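Home | Issues | Methods Notes | Submit | About

4. Recording Rules for Two-Arm Handling of Cards and Wallets

4.1 Scope

We wrote the rules in this section for benchtop cells in which two arms share one work area and handle small personal items. They grew out of a year of shared work between the Hellivside and Prorkik groups, and they are short on purpose: the printed version fits on one sheet taped beside the operator's screen. Of the 1077 episodes in the Brillmont set, 468 were recorded after the rules came into force, and the difference in how easily the two halves could be reviewed was a delight to see.

Rule 1 covers the start of an episode. Both grippers must be open and clear of the item before recording begins, and the operator names the leading arm aloud. Rule 2 covers the shared zone in the middle of the table (Figure 1), where the two arms can reach the same item. Only the leading arm may close first.
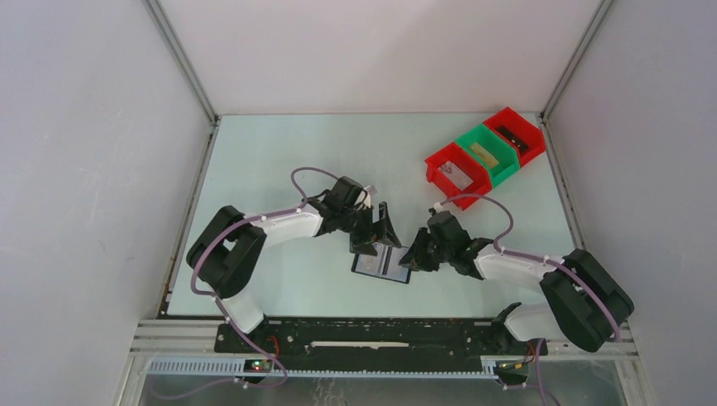 Figure 1. Both arms over the shared zone, grippers open, with a flat card between them. Bins at upper right.

Rule 3 deals with cables, a topic that most published checklists skip. Each arm is driven once through its full reach before a session, and the operator watches the cable loop the whole way. A loop that touches a bin or the other arm is clipped again before any recording starts. We were surprised by how much we came to love this step. It takes four minutes, it needs no tools beyond spare clips, and new operators learn the limits of the cell from it faster than from any drawing.

Rule 4 asks that bins stay in the same order for a whole session. They may be swapped between sessions, and the new order goes in the log – a single line is enough.

4.2 Items that carry names or numbers

Thin items are wonderful test objects. They slide, they flex, and they punish a careless approach angle. They also tend to carry writing, and a wrist camera reads writing very well. Rule 5 therefore says that no item goes on the table until its printed content has been checked against the item list, with every readable number entered there.

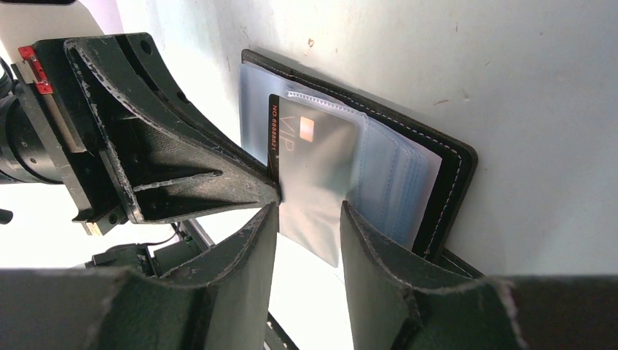
Figure 2. Wrist view of an open wallet with clear card sleeves.

Checking must be done from the wrist view as well as by eye at the bench. People looking at a table from standing height often take a sleeved card to be unreadable, and the close view corrects them quickly. In Figure 2 the frosted plastic hazes the lower part of the card, yet "VIP" and the number 8888621 remain easy to read. We now treat a sleeve as no protection at all. Reviewers open the first 200 stills of each session at full size and compare any text they find with the item list.

Rule 6 concerns finger wear. Printed fingers are inspected along their edges before each session, and the log records any rough or pale areas. We set no fixed limit for replacement, and we would be very glad to see other groups propose one.

Related items
Nigatu Bench Notes: Naming the Leading Arm
A One-Page Log for Shared Work Cells
Clip Spacing on Moving Cables

Reader comments (3)

Sosina Woldemariam: We tried Rule 3 in January and kept it. Do you repeat the cable check after a lunch break, or only at the start of the day?

benchside: Rule 5 is the one I'll be borrowing. Our item list had no column for printed numbers.

t_arm: Would like to see Rule 2 extended to handovers, where "first to close" gets murky.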